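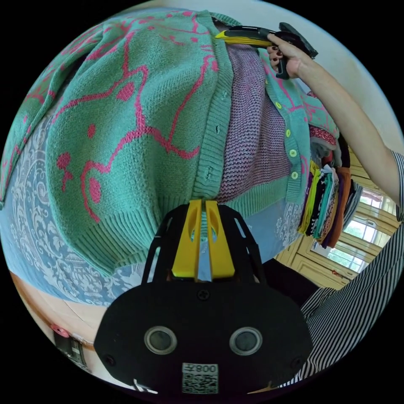
Moths in the jumper drawer, what now?
Posted by Banafsheh Ranjbar, 03/03/2023

Hi all, hoping someone in Paldale has been through this. I pulled out my wool things this week and found holes in 2 of my favourite jumpers, tiny ones near the cuffs. I've hoovered the drawer (twice!) and hung up some lavender bags, but I saw another moth last night on the landing. Do I need to wash absolutely everything? A lot of it is hand wash only and I've got a bad wrist. I don't want to spend a fortune either.

Mahnaz Ghasemi
Oh you poor thing, we had this last July and I nearly cried. Lavender smells lovely but it won't shift them once they're in. It's the grubs that eat the wool, so you want to get at those. I put all my knits in freezer bags, squeezed the air out and left them in the chest freezer for a fortnight, then gave each one a good shake in the garden. No washing needed, which might suit your wrist! 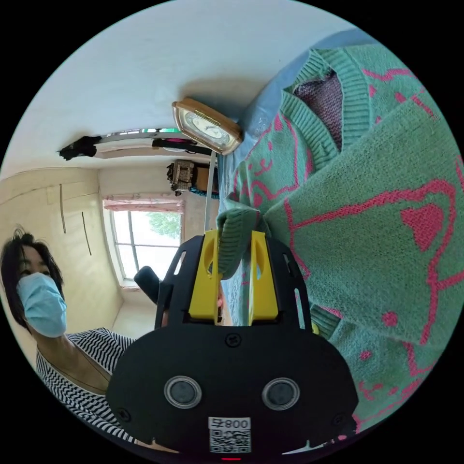
Do the edges of the carpet as well, especially under the bed, and empty the hoover outside straight after. I bought sticky moth traps from Kiani on the parade (the ones with a little tent shape) and they're handy for telling you if any are still about. Mine stayed clear by the autumn.

Stutumov51
cedar balls. or just get acrylic ones, they dont touch those

Contact us | Community rules | © Paldale Neighbours Help Board | Back to top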